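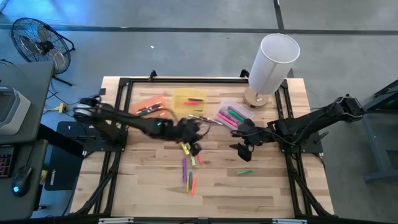
Torkholm Adult Learning Forum
Topic: Marking of written work in evening courses

Nafula Mfaume wrote:
Colleagues are invited to comment on the proposed marking policy before the December intake. Under section 6, tutors would cease to correct every error in a learner's draft and would instead mark one agreed feature per assignment, using a single highlighter color. The policy would apply to all 34 evening groups.

Kibet Were wrote:
I cannot support section 6 as drafted. Learners in my Grellosia group pay for instruction and expect a corrected page. When I returned lightly marked essays last term, several were handed back to me with a request that I finish the job.
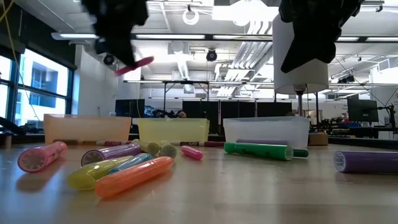
Nyokabi Massawe wrote:
With respect to Mr. Were, a fully corrected page is seldom read. My intermediate learners copy out the corrections and repeat the same errors the following week. I have used one color for verb tense and another for sentence boundaries, and I leave the repair to the writer. I would ask that the policy permit two colors.

Kibet Were wrote:
Beginners cannot repair what they do not recognize. A colored line under a sentence of 6 words tells them nothing.

Upendo Koech wrote:
Could the office confirm whether the limit of 400 words per draft remains in force? It appears in the old handbook and not in the proposal. Longer drafts would alter the workload considerably.

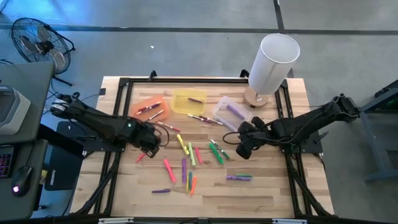

Elibariki Simiyu wrote:
The limit remains. On the main question, I suggest that beginner groups be exempt for one year. I would also note that some learners cannot distinguish certain colors, and a written code in the margin should be allowed for them.

Nafula Mfaume wrote:
Both points will be added to the revised text. Two colors will be considered. Mr. Were, please send your wording for the beginner exemption to the office.

Kibet Were wrote:
I will do so, although my objection to section 6 stands.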